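Wear Marks and What They Measure

By Nia Samuel
May issue
2 comments | 8 shares

A painted steel surface in working use records its loads more faithfully than most instruments bolted beside it. The record is written in the coating first, then in the metal, and it can be read with a flashlight and a ten-power loupe. Maintenance departments have known this for a long time. The practice of writing it down in a form that can be compared from one year to the next is newer, and much less common.

Gladys Echeverri has spent most of her career on that second part. She trained as a coatings inspector, worked on grain chutes at the Paucar terminal, and now runs Setgate, a small surface survey firm in Sotusmont. Her clients send her to look at hoppers, trays, chutes and bins, and she returns a map of each one, divided into zones, with a grade for every zone.

The grades depend on mechanism. Sliding wear comes from material moving across a surface under light pressure. It thins a coating evenly, so the color fades before bare metal appears, and the boundary between the two is soft. Impact wear leaves chips with hard edges, usually grouped where parts land. Scuffing falls between the two. Material from one surface transfers to the other, and the result is often a dark patch that a solvent wipe will lighten but not remove.

Floors and walls rarely fail in the same way. A floor carries the full weight of whatever rests on it, and it sees movement in every direction, so its scratches cross each other until no single one can be followed. Under low-angle light the surface looks cloudy. A sloped wall sees movement mostly downhill. Its scratches line up, and an inspector can often tell from their angle whether the contents were poured, dropped or pushed.

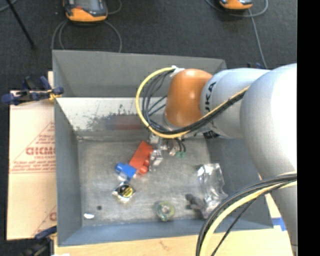
Bare metal on the floor of an open bin, with painted walls on the sides.

Bare steel is not automatically a fault. Many containers are specified with the expectation that the floor coating will go within the first year, and the thickness of the plate is chosen to suit. What matters is the rate of loss after that point. Setgate measures it with an ultrasonic gauge at fixed stations, marked on a paper template so that the next inspector puts the probe in the same place. A reading taken even a finger's width away can differ by more than a season of wear.

Color is the least reliable indicator. A brown stain may be early rust, but it may also be dried cutting oil, cardboard dust or residue from packing tape. Echeverri's inspectors are told to wipe before they grade. If the stain comes off on the cloth, it goes in the notes as soiling and does not affect the score. If it stays, they check for texture with a fingernail and record whether an edge can be felt.

Lighting causes more disagreement than any other variable. Two inspectors given the same tray under overhead tubes will often differ by a full grade, and the difference nearly disappears when both use a hand lamp held close to the surface. The Drasulero method, which Setgate adopted after several years of its own trials, calls for two passes: one with the lamp high, to judge color and coverage, and one with the lamp almost flat against the metal, to bring up relief. Reflections are noted on the template so that a bright patch is not later mistaken for polishing.

"People want a photograph and a number," Echeverri said. "The photograph changes with the lamp. I would take the template over the photograph if I had to keep one."

The economics are modest. A survey of a mid-sized plant takes about 8 hours of inspection time, most of it spent waiting for equipment to be released, and the usual finding is that recoating has been scheduled too early on the walls and too late at the corners. Corners are where welds sit, where fines collect and where moisture stays longest. They are also the hardest place to seat a probe – the curved radius defeats a flat-faced transducer, and smaller heads give noisier readings.

Setgate is working on a contoured probe shoe for tight radii. The first version wore through its own face during testing at Paucar, and the second is being molded in a harder nylon. Echeverri expects to have corner readings from it by the next round of surveys.

Contact the editors | Copyright, all rights reserved | Back to top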